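# Premberg Sock Layouts

Inventory and annotation set for socks stored in divided drawer trays. Maintained as part of the Munar household textiles collection. Covers single socks, rolled and flat, and the trays they are put into.

## Summary

The set records how socks are arranged in compartment trays: which compartment holds what, how each sock is rolled or folded, and what is left on the table outside the tray. It was built to compare storage layouts and to test labels for small garments that change shape when handled.

- Layout records: 930
- Distinct socks in the catalog: 316
- Distinct layouts with at least one sock outside the tray: 257
- Records held back for review: 87

Held-back records are not included in the 930.

## Contents

```
layouts/ one record per layout
catalog/ one record per sock
trays/ tray types and compartment numbering
review/ held-back records, same schema as layouts/
CHANGES
```

Each file in `layouts/` refers to socks by catalog number. A sock keeps its number for as long as it is in the collection, including after it is re-rolled. Retired socks stay in the catalog with `retired` set to true.

## Tray types

Two tray types are in use.

**Type F (Fahmy tray).** Light wood, sixteen square compartments, four by four. Holds one rolled adult sock per compartment. Knee-length socks fit if folded twice before rolling.

**Type Z (Zornard tray).** Fabric over card, eight long compartments, two by four. Used for pairs and for thick winter socks. The dividers bow outward when a compartment is overfilled, so the limit is one pair per compartment.

Compartments are numbered from the far left corner, left to right, then toward the front. In a Type F tray the far row is 1 to 4 and the near row is 13 to 16. If a tray has been turned, the numbering follows the table and not the tray.

## Layout fields

| Field | Values | Notes |
|---|---|---|
| `tray_type` | F, Z | |
| `cell` | 1 to 16 (F), 1 to 8 (Z) | empty cells are listed |
| `sock_id` | catalog number or null | null means empty |
| `form` | rolled, folded, flat, loose | see below |
| `overhang` | true, false | any part past the cell wall |
| `outside` | list of catalog numbers | socks on the table |

### Form

- `rolled`: the sock is wound into a cylinder or a tight bundle.
- `folded`: the sock has one or more flat folds and no winding. Upright folds are included.
- `flat`: stretched out at full length on the table.
- `loose`: bunched, with no clear fold or roll.

A sock that has started to unwind but still holds its shape is `rolled`. Where rolled and folded could not be told apart, annotators entered `folded` and set `form_uncertain`.

## Color and pattern labels

Colors are recorded in two parts, body and accent. The body color is the one covering the largest area in the rolled state, so a sock may have a different body color in the catalog, where it was recorded flat. Both values are kept. Do not merge them.

Allowed patterns are `plain`, `stripe`, `dot`, `check`, `figure` and `mixed`. Contrasting cuffs and toes are recorded in `accent_area` and do not count as a pattern. Stripes limited to the cuff are also an accent. A sock with dots and other shapes on the body is `mixed`.

Black, navy and dark brown socks were the main source of disagreement between annotators. These were relabeled next to a reference card in daylight. Gray-blue and gray-brown were added as separate colors in the second release after too many socks ended up in `gray`.

## Worked layout

A Type F tray with rows one to three filled and the near row free, one sock outside:

```
tray_type: F
filled: 1-12
empty: 13-16
cell 1: body beige, accent purple, accent_area cuff, form rolled
cell 4: body black, accent white, pattern stripe
cell 7: body mustard
cell 8: body brown, accent cream, pattern check
cell 9: body black, overhang true
outside: body coral-pink, accent mint-green, pattern mixed, form flat
```
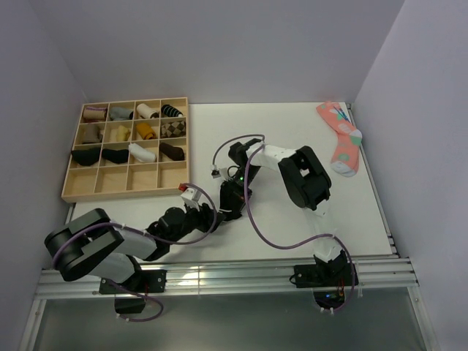

**Do the socks need to be matched into pairs before they go in the tray?**

Pairing is optional in a Type F tray, where every compartment takes a single sock. If both socks of a pair are stored, put them in neighboring compartments and fill in the `pair_id` field. In a Type Z tray pairs are rolled together and share one cell.

## Known issues

- Ankle socks are underrepresented. Most of the catalog is crew length.
- Wool socks spring open in Type Z trays, and some of these records alternate between `rolled` and `loose` for the same sock.
- `overhang` was added late. Early records were filled in afterward from the layout sheets and are less reliable.
- Near-identical plain black socks were tagged with thread inside the cuff. The tag does not show when the sock is rolled, so swapped catalog numbers are possible.
- Fiber content was copied from the packaging where it was still available and is blank elsewhere.

## Suggested use

Suitable for compartment occupancy, color and pattern labeling, and comparison of folding methods. Not suitable for estimating sock size, as lengths were measured only for the catalog and rolled diameter was never recorded.

When splitting the set, split by catalog number. The same sock appears in many layouts, and a split by layout will place it on both sides.

## Corrections

Send corrections with the layout number, the cell and the proposed value. Changes to color labels should give the catalog number as well. Corrections are merged in March with the yearly release, and the previous values are listed in `CHANGES`.

Related items

Munar Towel Folds
Premberg Drawer Dividers: Measurements
Zornard Tray Care and Cleaning
Glove and Mitten Catalog, second release
Compartment Numbering for Shallow Trays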